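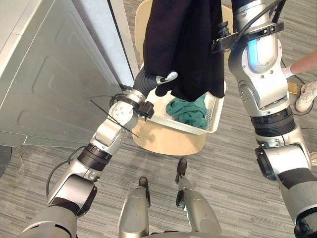 What the laundry runs taught us about slack cable

January 2021

We have a fault to report from the laundry bench, and it's a good one! The Prirkeo humanoid has been moving clothes between basket and washer since July, and on run 117 the right wrist quit with the arms raised and a garment in the grip. No warning, no drift in the motion. The joint went stiff, the software dropped to hold, and our operator hit the stop (exactly as drilled, thank you).

The first guess was overload, because dark, heavy knits are the hardest thing we ask these arms to lift. The log said otherwise. Motor current was normal right up to the end, and what had vanished was the encoder signal, for 240 milliseconds. 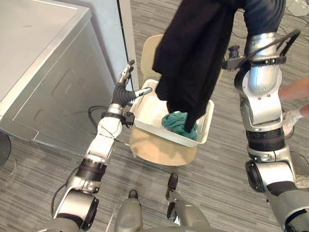
So we went after the wiring. With the arm held high and the wrist turned inward, the cable pulls tight over the last joint and the connector takes the strain. We repeated that pose 80 times with an empty gripper and got the dropout again, which made everybody's afternoon. A fault you can call up on demand is a fault you can fix!

The Utier connector had a hairline crack in its latch. We've swapped it for the locking type from Clema and added a longer service loop, and the controller now flags any gap in the signal before the joint goes to hold. 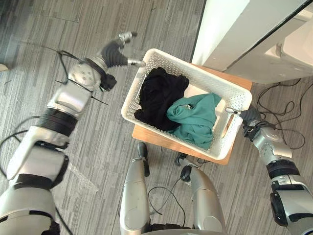

The safety side matters more to us. Hold is the right response for most faults, but a stiff arm over a basket is also an arm somebody will want to reach past. Please don't. Until the stop is pressed and the status page reads SAFE, hands stay out of the space between the grippers, even if all you want is to rescue a shirt. The Fankhauser stop box now has a longer lead so you can keep it with you as you move around the chair.

We also found loose cable on the carpet during the check. It gets taped down or coiled before power-on from now on, and there's a line for it on the start sheet.

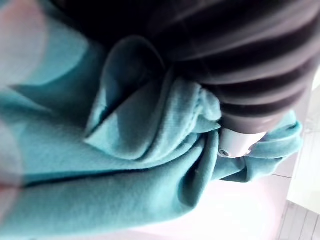

Soft fabric is still the best test we know for wrists, with all that bunching and tugging from odd directions, and we'd love to see more of it on the schedule. The full log is filed under ticket 2671. If your own arm has the old connector, book a slot at the bench and we'll swap it while you wait.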